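From: Serena Mancuso
To: simlab-planning list
Date: October 26, 2026
Subject: Re: [simlab-planning] Second bench, and what to put in for February

Hi all,

Thanks to everyone who wrote back on the instrument question. I've been meaning to answer the message from Gedholm properly and kept getting pulled away, so I'm quoting most of it and going through it in order. Get a coffee, this runs long.

> We have been told to put in our equipment request by February and
> I am trying to work out what a robotic suturing bench costs to run
> once it is in the building. The quote for the arms I understand.
> What I can't get anyone to tell me is what we'll spend in a normal
> year after that. Milwood gave us a figure for "consumables" with no
> breakdown at all. How did you all budget for it?

Badly, the first time! We took the vendor's consumables line, copied it into our own sheet and moved on with our lives. Then the instruments started reaching the end of their allowed uses and I was back in front of our finance people asking for more money before the year was half gone. I do not recommend that meeting.

What I do now is keep instruments completely apart from everything else. Anything with a wrist on it gets its own line, and thread, needles and pads go on another. They behave so differently that lumping them together tells you nothing. The thread and pads go up and down with how many people you train. The instruments go up and down with how many people you train AND how rough they are, and new people are rough. They clash the tips, they pull against the pad, they grab the needle any old way. I'd plan on the first group through wearing things out faster than any group after it.

For our second bench the instruments line came to 3818 for the first year, which covers the two needle drivers we start with and a replacement pair. That's dollars, before shipping, and it's our price from Monti with our discount, so please don't take it to your own purchasing office and wave it around. Ask for your own quote. But at least you have an idea of the size of the thing.

> Second question. Is it worth buying tissue pads from the same
> people who sell the arms, or do you go elsewhere?

Elsewhere, for us. We get ours from Brustach now. The vendor's pads were fine -- nice, even -- but you had to order them by the case and we don't have anywhere to keep a case. Before you switch, ask for a few samples and have somebody tie on them for an afternoon. Some pads tear right at the incision as soon as you snug the knot down, and then your trainee thinks they've done something terrible when it's really just a cheap pad. You also want to be able to turn the pad and use it again. We get up to 5 sessions out of one if people space out their incisions, and that single habit has saved us more than any discount I've managed to argue for.

Buy more suture than you think. I mean it. Knot tying eats thread like you wouldn't believe, what with people cutting short and starting over, and running out in the middle of a session with a full room is miserable. Dark thread, too, if you have a choice. It's so much easier to follow on the monitor.

> Third, did you pay for the service contract? Our department head
> thinks it's a racket.

Ha. Tell your department head I thought so too. We skipped it on the first bench and paid for it on the second. On the first one we had an arm out for two weeks waiting on a part, and we'd already scheduled people, and I spent those weeks writing apologetic emails. The contract costs real money and I grumble every time the invoice comes, but it gets us a loaner. If you're only using the bench now and then you could probably live without it. If you have a course hanging on it, pay.

One thing to check in the fine print: ours covers the arms and the console and says nothing at all about instruments. I had assumed otherwise. Ask before you sign.

> Last one. We were going to ask for one bench now and another
> later. Does that make sense or should we go for both at once?

I'd go for one, run it for a year and keep a log. Ours is a plain spreadsheet with the date, who was on, which instrument, how many pads, and a notes column where people write things like "left one feels sticky." It's not fancy but it was the whole reason our second request went through without a fight. I could show exactly what a session used up. With the first request I had a brochure.

Leave some room in the plan for the boring things as well. Lighting, a decent stool, a sharps container within reach, a cart for the spares. We forgot the cart entirely and kept everything in a copy-paper box until spring.

If anyone wants the blank log, write to me off list and I'll send it over. I'd also love to hear from anybody who has tried refurbished instruments. We've been offered some and I can't decide whether that's clever or asking for trouble.

Photo from the bench attached for those who asked what the work looks like up close.

Serena 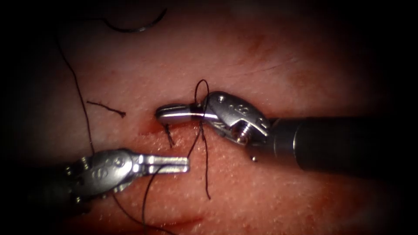 Tying on the pad, both instruments in close.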